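Furniture and Materials, Unit 5
Wooden Boards and Work Surfaces: what to look for, what to ignore
Handout to go with the second session. Notes by Ingeborg Lindemann, revised 7th April.

Bring last week's sheet on softwoods, as we will refer to the table of movement figures. Anyone who missed it can get a copy from Hammad Rana.

1. The claim you will hear

Sellers of wooden boards like to tell you that theirs is "solid". The word does far less work than they hope. A board can be solid wood all the way through and still be made of several planks glued edge to edge, and most wide boards are. Cormac Heffernan's old course notes, which some of you have been passing round, say that a joined board is a second-rate board. I have never seen him or anyone else give evidence for this. A very wide single plank, cut the usual way across the log, is more likely to cup than a panel built from narrower ones, and it costs a good deal more.

So when a catalogue says "solid", ask two things: solid what, and joined how?

2. Maple, and why it gets picked

Maple is pale, close-grained and hard enough for a bench top or a chopping board. Those are fair reasons to use it. The less fair reasons come from brochures. The Nilmont range is sold to us as "naturally hygienic", with no test quoted. Ceselier call theirs "stain-proof", and then print care instructions for removing stains on the back page. Read the back page first.

Colour is a poor guide to quality. Pale wood darkens and yellows with light and with some oils. A board that looked almost white in the shop in July may be honey-coloured by the time you have owned it for a year or two. Pinkish streaks in the grain are not a fault either, whatever the returns form suggests.

3. Reading a seam

Look along the board at a low angle, with the light coming from the far side. You are looking for:

- a line that runs straight from one edge to the other
- grain that stops or changes at that line
- any step you can feel with a fingernail

The first two only tell you there is a join. The third tells you something about how well it was made, or how it has been kept. Please do not write "poor joint" in your workbook on the strength of a visible line. Last year half the group did, and I marked them all down.

Fergal Carroll argues that a visible seam always means the glue has shrunk. I don't accept the "always". Two planks from different logs will show a line even when the joint is perfect, simply from the change in grain.

4. Flatness, and the trouble with testing it

The usual advice is to lay a straight edge across the surface. Good advice, provided the straight edge is straight, and the Kavanagh rules in the workshop drawer have been dropped more times than I care to think about. Check the rule against itself before you blame the wood. Draw a line, flip the rule over, draw the line again.

Small blocks are sometimes recommended as a quick test: stand them about the surface and see which ones rock. Oisín Duggan swears by it. My objection is that a rocking block may just be a bad block. Rough or soft-sided ones are no use at all for this, and a cylinder on its end tells you very little beyond whether its own end was cut square.

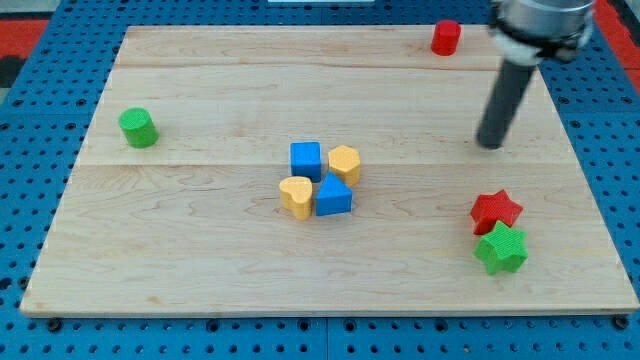 Fig. 1. Pale maple board with seams between the planks. Coloured blocks on top, blue perforated plate beneath.

Find the seams in Fig. 1 before reading on. One is plain enough, roughly two-thirds of the way to the far edge. The other, near the top, is fainter, and I would not fault you for missing it. Then ask yourself what the picture can't tell you. It can't tell you whether there is a step at either seam, what glue was used, or how flat the board is.

5. For next time

Read the Brustemura leaflet on oils and finishes and underline every claim that comes without a source. Then choose one wooden surface at home and write a short account of it, saying what you saw, what you felt, and what you are only guessing. Keep the guesses on a separate page.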